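Cork on the Floor, Cork on the Wall
2022-01-07

Apolline Huet has run the Korkside showroom for three years. Before that she sold ceramic tile at Allwood, and she still keeps a few boxes of it in the back for customers who want both. We asked her what people should know before they order cork.

"Most people come in for a floor and have never thought about walls," she says. "Wall cork is thinner and softer. You can't walk on it, so please don't buy it for a hallway floor."

Korkside carries 40 finishes from two suppliers, Zotier and Usmani. Zotier makes the glue-down tile. Usmani makes the click planks, which go over an existing floor if it is flat and dry.
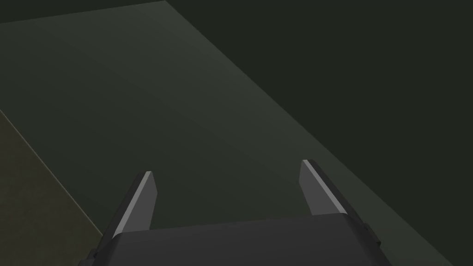

Let it sit first

Installer Ramil Calimlim covers most of the store's jobs. His biggest so far was 1418 square feet, a whole ground floor in click plank. He asks customers to leave the boxes in the room for three days before he starts.

"Cork moves," he says. "If it comes in from a cold truck and you lay it that afternoon, you get gaps by February." He also wants a gap left at every wall - the baseboard covers it.

Bedrooms are the jobs he likes best. There is less grit coming in on shoes, and the finish lasts longer. For a bedroom of 154 square feet he plans on one day for planks and two for glue-down. 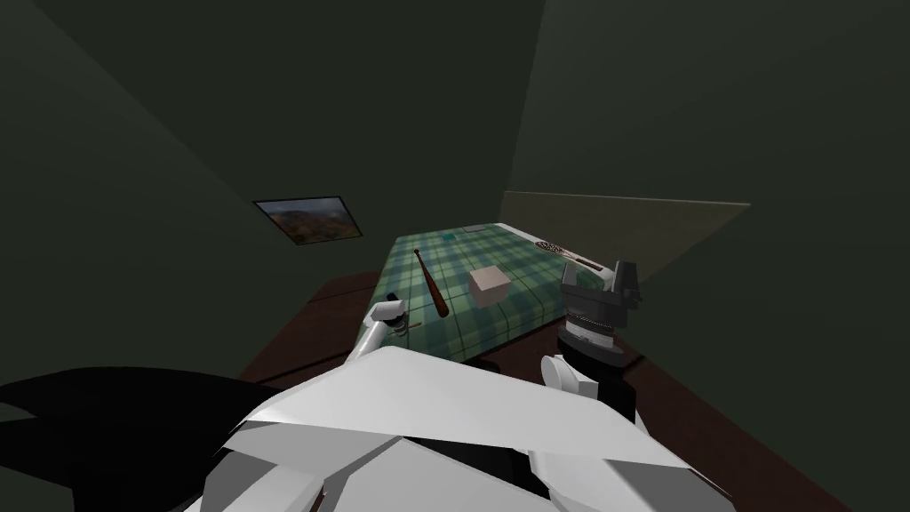 A bedroom with dark green walls and a plaid blanket on the bed.

Huet tells buyers to take a sample home and look at it at night with the lamps on. "The color changes more than you'd think," she says. Samples are free, and she doesn't ask for them back.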